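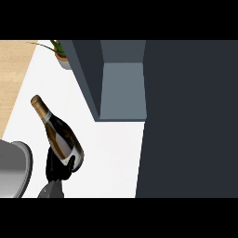
The Carkwood Survey

Archana Bhatia measured the bay at three heights and wrote down the smallest. Width 1,378 millimeters at the sill, slightly more at the middle and top. The house on Volmont Road had settled toward the street, and its windows had gone with it.

"Blinds would be simpler," she said.

"My mother had blinds," said Phyllis Marsden. "Inside mount, wood slats. I want the same."

Archana checked the recess depth. The headrail needed 14 millimeters more than the frame offered. She noted it under Obstructions, beside the window crank.

"The brackets are still up there," Phyllis said.

They were, under four coats of paint. Archana scraped one with her thumbnail and found a stamped word, Dernberg, and a screw slot filled solid. She set her level across the pair. The bubble stopped dead center. Someone had shimmed the left side to correct for the lean.

She crossed out the depth and measured again from the old brackets.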